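Moges Counting Cubes: Common Questions

What is in a set?
Each set has 100 solid-color cubes in a cotton bag. The classroom set has 1000 and ships in two boxes.

Can I order single colors?
Yes. Replacement cubes come in bags of 50, one color per bag. Red and blue sell out first, and the next delivery is due in October.

Are they safe for toddlers?
No. The cubes are small and are meant for children over 3.

How do I clean them?
Wipe with a damp cloth and a little dish soap. Let them dry before they go back in the bag. Do not put them in the dishwasher.

The cubes slide around on our table. What can we do?
Put a cloth down first. A plain white one works well, and the colors are easy to tell apart on it. Pull it flat so the cubes don't tip on a fold.

What should we keep them in during an activity?
A shallow basket is easier to reach into than the bag. Wicker is fine. Set it toward the back of the table and leave the front clear for sorting.
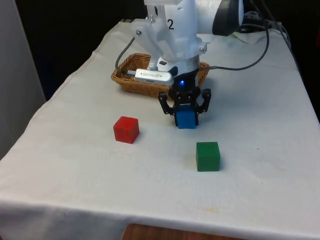 For a big group, use two baskets and split the colors between them. We do not sell baskets.

Who do I contact about a missing bag?
Write to Amirul Govindasamy in the order office and include your order number.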